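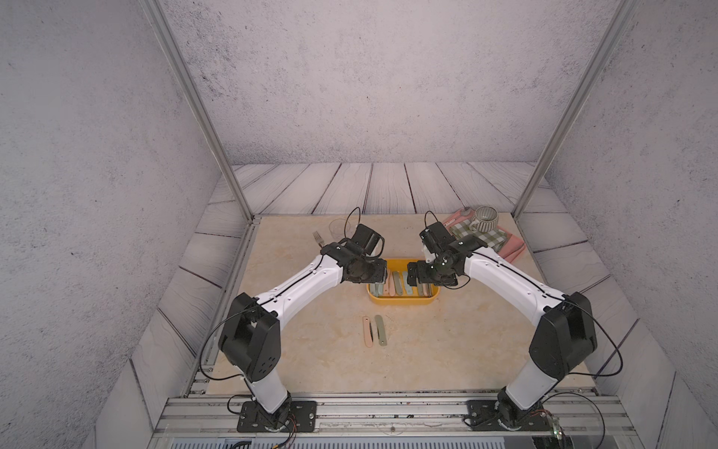 Tulby Community Kitchen, folding knife and table check, October. I love this check more than any other one we do, and I'm happy to have it back on the monthly list! It covers the picnic knives, the yellow tray they live in, and whatever table things get set out alongside them. For this round that meant a glass cup, a fork, a spoon and the green-and-white striped mug on its checked napkin. Checked by Kwadwo Sulemana, second look by Kwabena Aidoo. Start time 9:40 a.m.

Tray and storage

1. Every knife folded before it goes in the tray. OK.
2. Tray wiped out, corners included. Redo. Found specks and a bit of white fiber in the bottom, so it needs another wipe.
3. Knives stored in one layer, on edge, all facing the same way. OK. They look terrific in a row, and you can run a finger along the handles and spot an odd one right away.
4. Room left at one side of the tray to get your fingers in. OK. Please keep it this way, even when someone hands you a few extras.
5. Knives lifted by the middle of the handle, never by the blade side. OK.

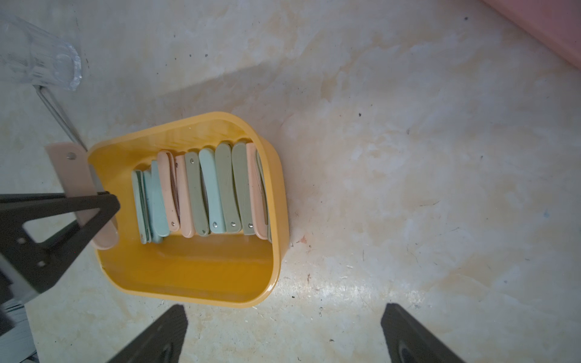 Handles, rivets and blades

6. Handles free of cracks. OK on all colors. The pink ones show stains first, so look twice at the green and blue.
7. Marks on handles. See comment. One teal handle has a small dark mark. Kwabena thinks it's ink, I think it's a scorch. Either way it gets rubbed with baking soda and looked at again next month.
8. Rivets flush, nothing to catch a sleeve on. OK.
9. Blade edge sitting inside the handle when closed. See comment. On a few you can see a line of steel along the side. Close those by hand and check whether they spring back out. Any that do go in the Prundau box for repair.

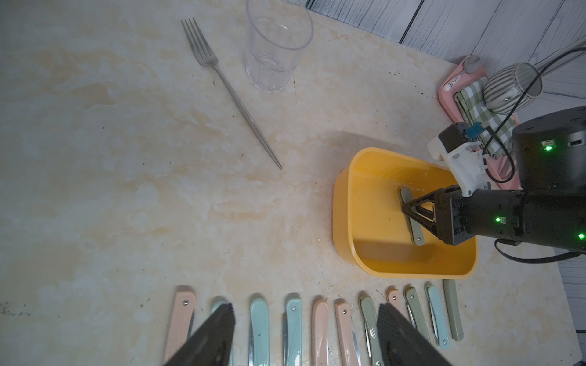
For the opening test, hold the knife away from you, open it all the way, close it, then do it once more. A stiff one gets a drop of food-safe oil and a note on the sheet. I had a great time with this part, and the new oil from Restrepo is so much easier to pour!

Table and counter

10. Knives laid side by side with handles pointing the same way. OK.
11. Cup and fork kept clear of the knives. OK.
12. Cloth and napkin dry and flat under the mug. OK.
13. Counter wiped after the check, oil spots too. To do at close.

Upright holders count as part of this check. Handles go up, the heavy tools go in first, and the holder must stand by itself when you let go of it.

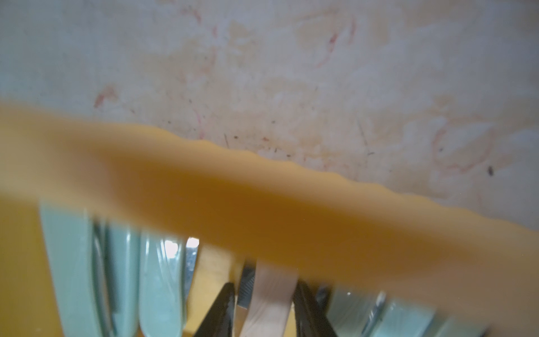
If it tips, take out the longest tools and try again. We had a Furarov holder last year that fell over every single time, and the wider kind has been a big improvement.

Left for next time: second wipe of the tray, baking soda on the teal handle, and the oil bottle back on shelf 100 where people can find it. Initial the sheet when each one is done. K.S. / K.A.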